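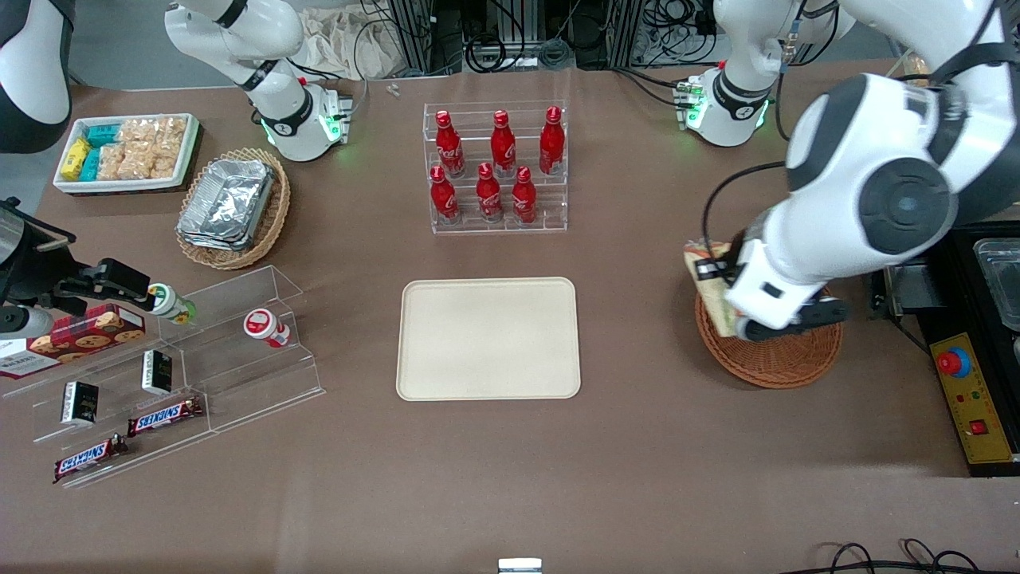
Gripper fault on the left arm - report to Brimell, 2026-08-15

Work on the Skindari shelf-stocking cell stopped for 10 days after the left arm let go of a package on its way to the wicker basket. The gripper had lost holding force in mid-move and the controller raised no alarm. No one was hurt.

We went back through 2398 logged picks and found the same drop in force in nearly 630 of them, mostly with paper-wrapped goods. Esow traced it to a worn connector in the wrist cable and has replaced it.

The arm now halts if grip force falls during a lift. Right arm wiring has not been checked yet - Layug will do this before the next run of 900 picks. The repair came out of the maintenance budget and we are not asking for more money.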